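The Box for Everything Else

31 August 2020

There is a kind of object that has no drawer. I've been thinking about this all summer, mostly while standing over the kitchen table with my hands on my hips, because we started clearing the apartment in June and the clearing has gone on long past the point where it was supposed to be finished. The books were easy. The winter coats were easy, once I stopped trying them on. Even the pots found their way into a carton with a minimum of argument. Then you get down to what's left on the table, and what's left on the table is a toy car, a cable, half a roll of tape, a plastic cup, and something still in the wrapper that you must have bought for a reason.

My grandmother had a word for this layer of the household, which I won't try to spell, and it meant something close to "crumbs." She kept her crumbs in a cookie tin on top of the refrigerator, and if you needed a shoelace or a fuse or a birthday candle you were sent to the tin. It was always the tin. I don't remember anyone ever coming back from it without the thing they'd gone for, although I do remember coming back an hour later than I was expected (it was a very interesting tin).

I don't own a cookie tin of that size, so I use cardboard. A medium box, open on the table, with the cloth left on underneath so that nothing scratches and nothing rolls too far.

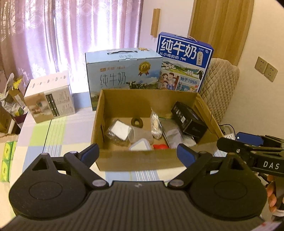
The cloth matters more than you'd think. On bare wood every small thing you set down makes a noise, and after an afternoon of that I get short with people. With a cloth you can tip out a whole drawer, spread it around with the flat of your hand, and take your time. I like one with a bit of color to it, and I like it to be one I've already stained, so there's no fuss over one more mark.

As for the box, I have opinions. I had none in the spring, but you can't tape up as many as I have without developing a few. The Bestberg cartons from the stationery store on our corner are handsome and stiff, and the flaps stand straight up and get in your way like guests in a narrow hall. The Pedex ones are softer. You can fold a flap down inside and it stays down, and for a box you plan to keep dipping into over several days, that's worth a great deal. I bought a bundle of them flat and kept them behind the bedroom door, where they fell over every time anyone closed it. They are still falling over now.

How you fill it is a matter of temperament. My sister packs by size, big things at the bottom, and fits the small ones into the gaps until the whole thing is as solid as a fruitcake. I pack by whatever is nearest my hand. I have tried her way and I admire it, but I find I spend so long hunting for an object of exactly the right shape that I end up making tea. My own rule goes only as far as this: hard things to the sides, soft or wrapped things in the middle, round things last. Anything round will find its own place anyway.

Cables go in coiled. I used to stuff them into the corners and they would come out weeks later having somehow made friends with the scissors. Now I loop each one around my fingers, loosely, and if I'm feeling virtuous I put a twist of something around it. Tape stays out until the very end, for obvious reasons, and yet I have sealed the tape inside the box 7 times this summer by my husband's reckoning. He's kept a tally on the side of the refrigerator and I've asked him to stop.

Plastic bags I am torn about. A clear bag is a kindness to your future self, who can see what's inside without opening it. But a clear bag also crackles, takes up more room than what it holds, and gives a false air of importance to three rubber bands. The catalog from Salleo that came in the mail last month will sell you zippered pouches in graded sizes, and I did spend an enjoyable evening circling them in pen before I put the catalog in the recycling.

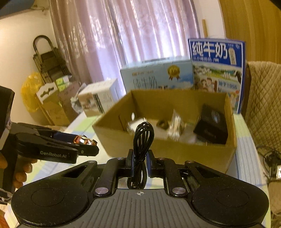 A small toy car beside an open packing box, with two milk cartons behind.

Milk is a part of this, in our house. Sorting goes on through breakfast and lunch, and food simply moves to the back of the table to make room. I've read articles that tell you to clear the surface completely before you start, and I'm sure their authors have two tables. We eat around the box. Some mornings I've reached for the sugar and come up with a battery.

And then there are the toys. We are not a household with very young children anymore, but little cars have a way of outlasting childhood by a decade or so. They turn up under the radiator and in coat pockets. I can't throw one out. I've given away a perfectly good armchair this year without a pang, and I still stood in the hallway last week rolling a small car back and forth along the windowsill, telling myself I was checking the wheels.

I asked the woman at Chauke, the secondhand shop where most of our furniture has gone, what people tend to keep from boxes like mine. She said they mostly keep the box. They bring in the lamp and the nest of tables, and the carton of bits goes on to the next place still taped shut, and then to the one after that. She has one herself that's been through 2 apartments and a divorce. She thinks there might be a corkscrew in it.

Ours is nearly full. I've written KITCHEN TABLE on the side in marker, since that's where it all came from, and I suppose that's where it will be tipped out again when we get to the other end. There's room for a few more things along the edge. I'm leaving the flaps open until Friday in case the other car turns up.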